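Ivolby Allotment Association
Minutes of the winter meeting, Jan 25, 2025, back room at the Gellasmont hall 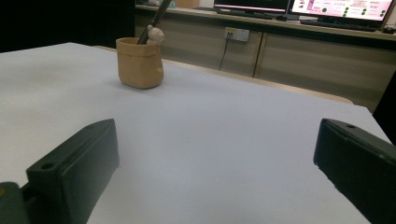

1. Apologies and last minutes
Apologies from plots 4, 17 and 22. Last minutes read and agreed, with one correction: the hose reel was lent to the school, not given. School to be asked for it back before the spring.

2. Water
Long one. Bill for the year came to £911, up a fair bit on last time. Meter reading checked against the bill and the two do agree. Suspected leak at the bottom trough, ground there soft even in the dry spell. Lies Mulder has had a look, thinks it's the joint under the stopcock and not the pipe itself. If pipe, much bigger job.
Quote from Nazarenko for digging out and replacing the joint: £300, includes making good the path. Plot 9 asked could we do it ourselves. Discussed. Digging yes, joint no. Nazarenko to be asked for a price if we dig the hole.
Water stays off until the frosts are done, as usual. Reminder to go on the gate — several people tried the taps over Christmas and then rang up.
Action: Lies to ring Nazarenko.

3. Rents
Proposal to put a full plot up to £56 from next renewal, half plots to be half that. Argument against: second rise running, and pensioners feel it most. Argument for: water, see above. Voted, carried. Plot 31 asked for her vote against to be minuted, so minuted.
Rents can be paid in two parts if anyone wants, second part by the end of May. Needs to be asked for in writing, a note through the hut door will do.

4. Waiting list and empty plots
Plots 12 and 26 given up. 12 is in decent order, 26 is mostly bramble and the old bath. Agreed to offer 26 at no rent for the first season to whoever clears it. Bath to stay if the new tenant wants it for a pond, otherwise skip.
Letter to go to plot 8, uncultivated all last year. Friendly one first. It was said he has been unwell, so somebody to knock before the letter goes.

5. Lower gate
Padlock sticking again. Combination to be changed anyway, overdue. New number by text or by phone, NOT pinned in the hut like last time. Please scramble the dial when you leave, even if you're only going to the car.

6. Seed potatoes
Joint order going in to Lorix again. Last year's earlies fine, maincrop a bit mixed, some bags had soft ones at the bottom. Will mention it when ordering. List is in the hut, put your plot number and what variety, write clearly. Onion sets on the same sheet this year. Money with the order please, not on collection — too much chasing last time.

7. Bonfires
Complaint from the houses on the lane about smoke on washing. Rule is still after dusk and dry stuff only. No carpet, no painted wood. Discusion on whether to stop them altogether over summer. Left for next time.

8. AOB
Manure delivery: tip it by the lower gate, not accross the main path. Driver to be told.
Shredder blade blunt, plot 15 knows someone.
Rats under the hut again. No poison because of the hedgehogs, traps to be priced up.
Plot 19 has spare raspberry canes, help yourselves, they are heeled in by the shed.

Next meeting in May, same room, day to be fixed once the hall has its bookings sorted.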